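Print this page | E-mail this page

We use cookies to remember your settings and to count visits. By staying on this site you agree to this. [OK] [Tell me more]

IMTHORPE PUBLIC LIBRARY DROPS LATE FINES, WOULD LIKE ITS BOOKS BACK

IMTHORPE, November – Imthorpe Public Library has stopped charging fines for overdue books, and has wiped the slate clean for every cardholder who owes money. The change covers all 278 accounts currently blocked for unpaid charges, including one that has been blocked so long the original book was about getting the most out of your fax machine.

Under the old rules, a card was frozen once its owner owed more than $6. Staff found that people who reached that point tended to stay away for good, taking the book with them. The fines brought in very little, and a fair share of that went on postage for letters asking for the rest.

"We were spending good money to annoy our own readers," said Ohemaa Abubakari, director of the library. "Some of them cross the street when they see me. I would like them to stop doing that and bring back the cookbook."

Lost and badly damaged items will still be billed at replacement cost. Books that come back with coffee rings, sand or a light smell of campfire will be accepted without comment, or at least without comment in front of the borrower.

Along with the new rules, the library is moving its catalog to Surkano, a lending system already used by the neighboring Oltmanns branch. Readers at both sites will be able to search a single list, renew from home and reserve titles from either building. The van between them runs on weekday mornings and leaves at 7, weather and driver permitting.
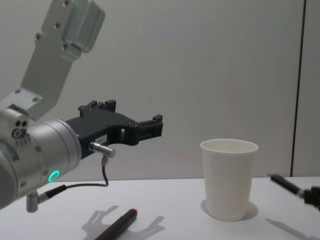 What changes for cardholders

Existing cards still work, including the orange ones with the misspelled street name. Blocked accounts have been reopened and there is no form to fill in. Loans now renew by themselves up to six times, unless another reader has asked for the item. After that the library sends a reminder, then a second reminder, then a third one that Abubakari describes as "a little hurt."

Children's cards never carried fines, but many were frozen along with a parent's account. Those have been reopened too.

More shelves, more chairs

The library has also bought 3,000 new titles for the two sites, most of them large print, picture books and crime novels, which between them account for nearly every complaint in the suggestion box. The remaining complaints concern the chairs. New ones from Vuvo have been ordered for the reading room, and the old ones will be offered to anyone who can say with a straight face that they want one.

Borrowers with overdue items can use the book drop by the side door at any hour. It opens from the outside only, makes a loud noise, and asks no questions.

About Imthorpe Public Library

Imthorpe Public Library lends books, audiobooks, jigsaw puzzles and a ukulele to residents of Imthorpe and Oltmanns. Membership is free. The ukulele is currently overdue.

Press contact: Ohemaa Abubakari, Director, Imthorpe Public Library

Print this page | E-mail this page

Get our news by e-mail. Sign up for the newsletter. You can unsubscribe at any time.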